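From: Hamidreza Zarei
To: prilwood-neighbors
Subject: Re: [prilwood-neighbors] Shared dinner in March – room and food

Pouran Naseri wrote:
> Hi all, I have asked the Goseck Street hall for the Thursday and they
> say we can have it from 5 p.m. They want to know by the weekend
> if we need the kitchen too or only the big room. Also, does anyone
> remember what we paid last time? I thought it was less than 109.
> And who is bringing tablecloths? Last year we had paper ones and
> they tore before the soup was out.
> Pouran

Pouran, thank you for calling them. 109 is the right figure. I have the receipt from last year and it covers the room and the kitchen together, so I would say yes to the kitchen. The room alone was not much cheaper, and without the kitchen we can't heat anything. The oven takes a while, so whoever has the key should turn it on when they get there.

On the food, I have 17 people signed up so far. Parisa is making rice and two trays of eggplant. Analyn offered noodles and asked if anyone is allergic to shrimp – please write to her directly if you are, since she doesn't always read the list. We still need bread, something without meat for the children, and drinks. I can pick up bread from Rahimi on the way if someone else takes the drinks.

Abhishek asked about parking. The lot behind the hall closes at 9:30 p.m. and the gate really does get locked. Park on the Sirnberg side if you plan to stay and help clean up. The bus stops at the corner, but check the last one before you leave home.

Chairs are in the closet left of the stage. We should put out 4 long tables in two rows this time. One single row meant that people at the ends couldn't hear each other, and the food never got down there.

For tablecloths, please bring cloth or wipeable ones from home. They don't have to match. Put your name on the back with tape so they get back to you.

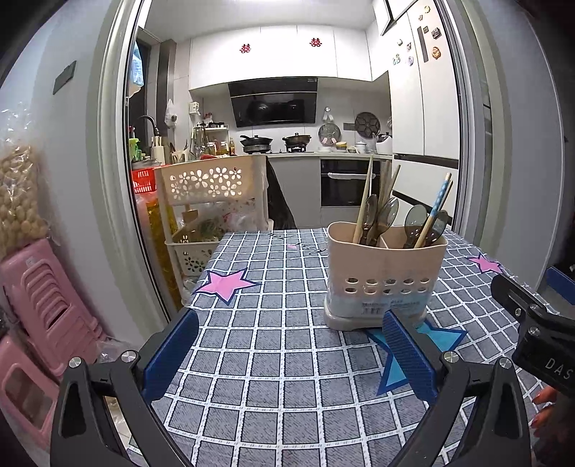
Filed under: Dinners / Tables and supplies

A cloth with a grid and stars on it like this is fine, and so is a plain one. Please bring serving spoons too, as the hall has hardly any. Parisa will take the leftover paper napkins from last year.

Pouran, could you tell the hall yes on the kitchen and ask if we can get in at 4:30? I'll send the food list again on Monday night.

Hamidreza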